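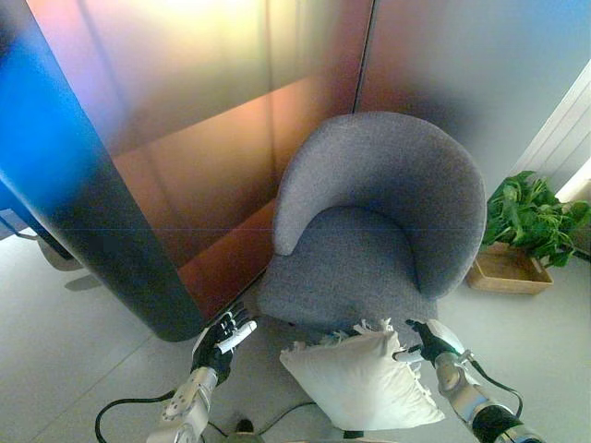 Rogelio Lumbao
Route notes and set-up, Orkura touring guides

Section 3. Getting the Rodex ready for a long drive

I've done the run down to Bresano with a Rodex stuck to the windscreen more times than I can remember, and I still get a bit giddy the night before! Do the steps below at home, the evening before you leave, with the car parked outside and a cup of tea to hand.

1. Push the mount on to clean glass, low down on the passenger side, and turn the collar until it clicks.

2. Plug the lead into the car socket first, then into the unit. Wait for the green light.

3. Go to Maps and tick every country you'll cross, including the ones you're only in for an hour (I forgot one once and drove across it on road signs and guesswork). The full set takes 6 GB.

4. Open Vehicle and put in your height and length. If you tow, use the length with the trailer on.

5. Choose Avoid, then Tolls, and say yes or no. I say no to avoiding them on the way down and yes on the way back, when there's no ferry to catch.

Note: the unit holds up to 3000 saved places, so don't be stingy. Fuel stops, bakeries, that lay-by with the view — put them all in.
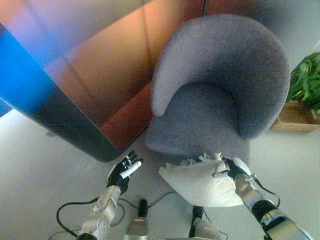
Grey tub chair and white tasselled pillow.

6. Make a new trip and add your stops in order. My first leg ends at Lozano, 441 km from the port, and I break it with three stops. Montserrat Solís does it with one, but she and Braulio share the driving.

7. Press Save, switch off, switch on again and check that the trip is still there. Older units lose it if you pull the lead too soon.

Caution: never change a route while you're moving. Pull in somewhere safe, or hand it to your passenger.

Caution: in February the pass above Lozano can close by four in the afternoon, and the Rodex won't know until it next picks up a signal. Look at the road boards as well.

If the screen freezes, hold the side button until the logo comes back. Your saved places will be fine, but you'll have to set the voice again — mine always goes back to Italian, and I've rather come to like it.

Section 4 deals with ferries and border stops.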